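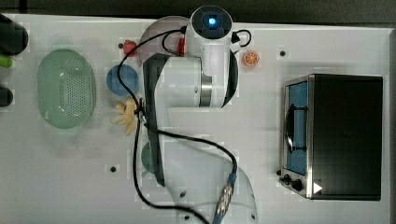

According to Koen Van der Linden, Cuypers was never a pub in the first place, and anyone who calls it one should buy the next round. I'm going to call it a pub anyway, as most people in Firkport do, but his point is fair: the license on the wall has always said "coffee house," and the beer came later.

Cuypers
Cuypers is a drinking house on the harbor side of Firkport, a short walk from the old customs shed. It's best known for the follar, a warm mix of dark rum, black coffee, orange peel and a spoonful of salted butter (sounds awful, tastes wonderful – I've converted several doubters). The house takes its name from the family who ran the coffee counter before the bar was put in.

Layout
There are two rooms. The front one has the long bar and 10 stools, and it fills up as soon as the Dorton ferry ties up. The back room has 28 seats, low ceilings and a stove that gets lit in the cold months. If you like talking to strangers, stay in front! The back is for card players, and they take it seriously.
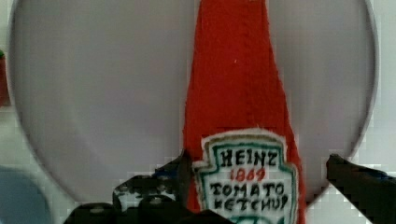

Can you get a follar without the rum? Ask for a "Dorton" and you'll get the same drink with extra coffee and a bit of dark syrup, at a lower price.

The drink
Nobody agrees on where the name comes from. Koen holds that it was a deckhand's nickname, while Oi-ling Mok, in her little booklet on harbor drinks, traces it to a brand of coffee tin that used to stand behind the counter. I lean toward the tin, mostly as I've seen a drawing of it. Either way, the recipe has changed over the years. Older regulars remember it without the orange peel, and the butter used to be stirred in at the table by the customer, with predictable results for the tablecloths.

A follar comes in a thick glass with no handle, so let it sit a minute. It's strong, and the sweetness hides that quite well. Four is too many. I'd stop at two and walk along the seawall afterward.

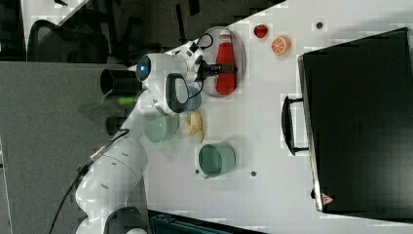
When is the quietest time to go? Wednesday afternoon, before the ferry comes in, when you can have your pick of the stools and the bar staff have time to chat.

Visiting
Doors open at 4 in the afternoon and the kitchen, such as it is, stops at 9. Food means smoked fish on toast, pickled eggs and a pea soup that only turns up in February – I plan my winter trip for it. Cards are accepted now, though the back room still settles up in coins. Coming from Dorton, take the ferry and turn left off the pier, then follow the wall until you smell the coffee. The green door is the side entrance and stays locked, so keep going to the corner.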